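Ticket 2957
Subject: Boiler keeps dropping pressure overnight
Product: Trallosis combi, wall-hung, in kitchen cupboard
Status: Open, waiting on customer
Opened: 03/11/2022

Hello, me again (I had the filling loop question back in August, if you keep the old ones).

So the boiler is losing pressure and I'm running out of things to try. I top it up to 1.5 bar before bed, and by the time I come down to put the kettle on it's sitting at 0.6 or so and flashing the low pressure light at me. Heating won't fire until I top it up again. It then behaves all day, more or less, and does the same thing the next night.

What I've done so far:

Checked every radiator valve with a bit of kitchen roll. All dry apart from the one in the back bedroom, which left a tiny mark, so I nipped the nut up a quarter turn. Dry now. Made no difference to the pressure.

Bled all the radiators, downstairs first. Got a good long hiss out of the landing one and nothing much from the others. Topped up after, obviously.

Looked at the copper pipe that goes out through the wall by the back door. Your help page says a drip there means the relief valve. I tied a freezer bag over the end and left it on all night. Bone dry in the morning, pressure down again. I was quite sure I'd got it with that one!

Update, same day, evening

Thanks for the quick reply. You asked me to shut the two isolating valves under the boiler and leave it overnight to see whether the loss is in the boiler or in the pipework. Will do. One of them is very stiff and I don't fancy forcing it — is a squirt of penetrating oil all right on those, or will it get at the seals?

You also asked about the expansion vessel. Fuster, the firm who fitted it, wrote a pre-charge on the commissioning sheet but the ink has run and I can't read it. They've shut their Grilstead branch so I can't ring and ask. Is there a standard figure for this model?

Update, next morning

Right, valves shut at bedtime (no oil needed in the end, just a better grip), gauge at 1.5. This morning it's at 1.4. I'd call that holding. So it's the pipework, isn't it? Which is a pain, as half of it is under a solid floor.

I've had a quote from Hsu Heating for a leak search. It's almost 300 pounds, with 30 off if I lift the hall carpet myself. Before I spend that, would a leak sealer be worth a go, and does it affect the warranty? There are 5 months left on it.

Attachment 1 of 1

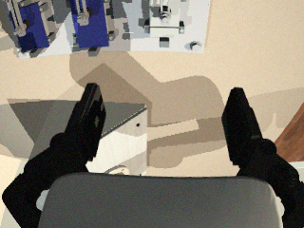

Grey housing with the two black fingers open, computer render.

Other things you asked for that I keep forgetting: seven radiators, one towel rail, no underfloor. Water is hard here. There was an inhibitor sticker on the boiler but the date box has been left blank.

I'm in most mornings if someone wants to ring. Leaving the valves open again for now as the house is freezing.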